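Notes for talk: Budgeting for shelf robots in small grocery stores
Pauline Staniforth, Fandside
October 5, 2018
Thirty minutes plus questions. Slides 1 to 9.

Slide 1. Who I am

Say hello, thank Homa Ahmadpour for the invitation. I do equipment planning at Fandside. I don't sell robots and I don't build them. My job is to work out what a store should set aside before it signs anything. Everything today comes from the Khaemba stores, which are small supermarkets with a lot of packaged snacks and tea.

Slide 2. What the stores asked for

The owners wanted one machine that could tidy and refill shelves after closing. They had a quote from Brovov and a quote from Starker. Both quotes had a price for the arm and the base. Neither had a line for the shelves, the spare grippers or staff time. Spend two minutes on this. Ask how many people in the room have seen a quote like that.

Slide 3. Start with the work

Before we looked at prices, we looked at the job itself. Facing a shelf by hand means picking up a bag that has fallen over, standing it up, turning the logo to the front and moving on to the next one. A person does this with two hands and hardly looks.
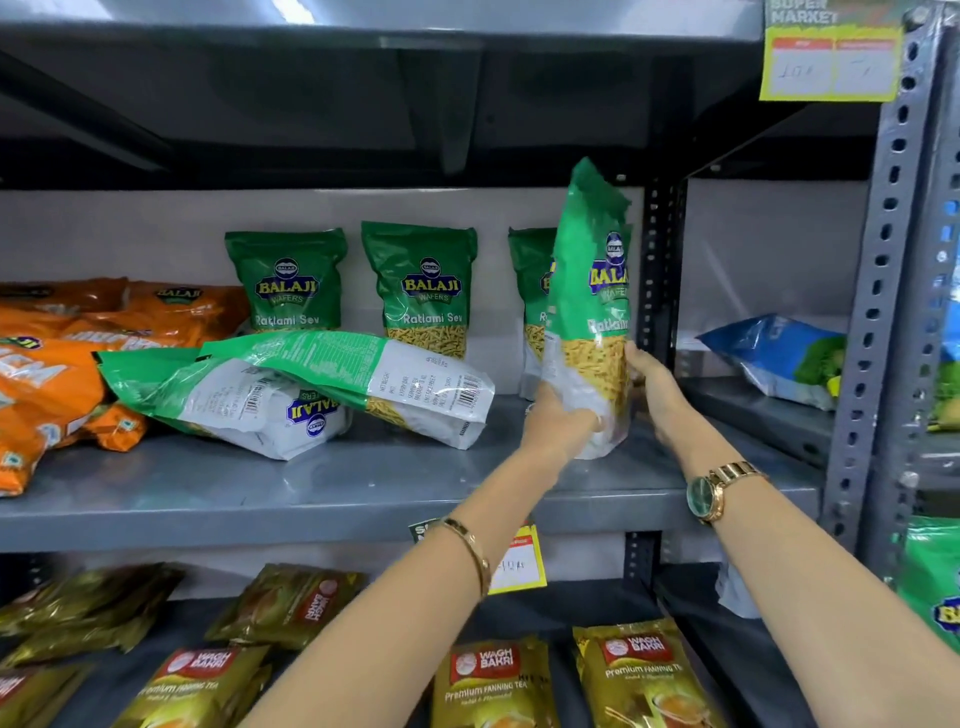
Soft bags are the expensive part of the plan. A box has flat sides and keeps its shape. A bag of sev folds at the top and slides on its own back panel. If your product list is mostly boxes and cans, you can buy a simpler gripper. If it is mostly bags, budget for two kinds of gripper and for the time to swap them.

We went through the product list with Zohreh Khosravi, who runs buying for the stores. Out of 727 products, 469 come in soft bags or pouches. That one number changed our shortlist. Starker's standard gripper is made for cartons, and the soft one is priced as an extra.

Slide 4. One hand or two

Most of the questions I get are about this. A single-arm machine costs less and takes up less of the aisle. It also has to put one thing down before it can steady another. With two arms you can hold a bag and keep its neighbor upright at the same time.
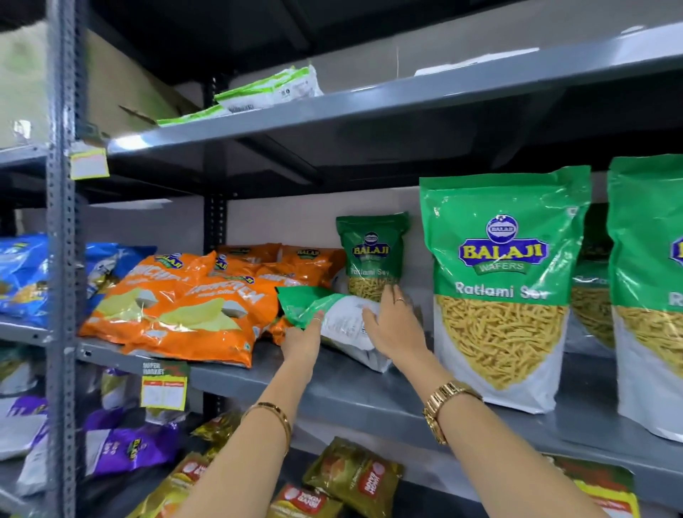 Facing snack bags by hand, middle shelf. One hand on the package lying down, the other on a bag standing at the back.

Do not tell people to buy two arms. Tell them to get both prices and ask for a trial on their own shelves with their own stock. Brovov agreed to a trial. Starker offered a video, and we asked again.

Slide 5. The shelves are part of the budget

Slotted steel shelving is easy to move, so over the years people move it. Shelf heights differ from bay to bay. Price tags hang off the front edge where an arm has to pass. Babak Talebi measured all the bays in the pilot store and found 78 that would need a shelf raised or a tag holder moved. It is cheap work, but it takes time and it has to be done before delivery. Put it on its own line.

Slide 6. Staff hours

Parvaneh Bakhtiari kept the time sheets for the pilot. Shelf tidying came to 311 hours over the period we looked at. A machine does not remove all of those. Someone still brings stock out, checks dates and handles torn bags. We planned on saving around half and left the rest in the staff budget.

If someone asks what happens to the saved hours: in this plan they go to receiving and the register. No jobs were cut.

Slide 7. Lines to put in the budget

Machine and base
Grippers, including spares
Shelf changes
Charging spot and wiring
Training, first month and again after six
Service contract, with response time in writing
Insurance
Removal, if the trial fails

Stop on the last one. Most plans leave it out. Ask the vendor who pays for the truck.

Slide 8. Lease or buy

We recommended a lease for the first store. The monthly cost is higher. The grippers are changing fast and the owners did not want to own the first version. Revisit in December when the pilot figures are complete.

Slide 9. Questions

Have the Brovov trial terms printed. Babak has the bay measurements if anyone wants the method. Leave the product list at home, Zohreh has not cleared it for sharing.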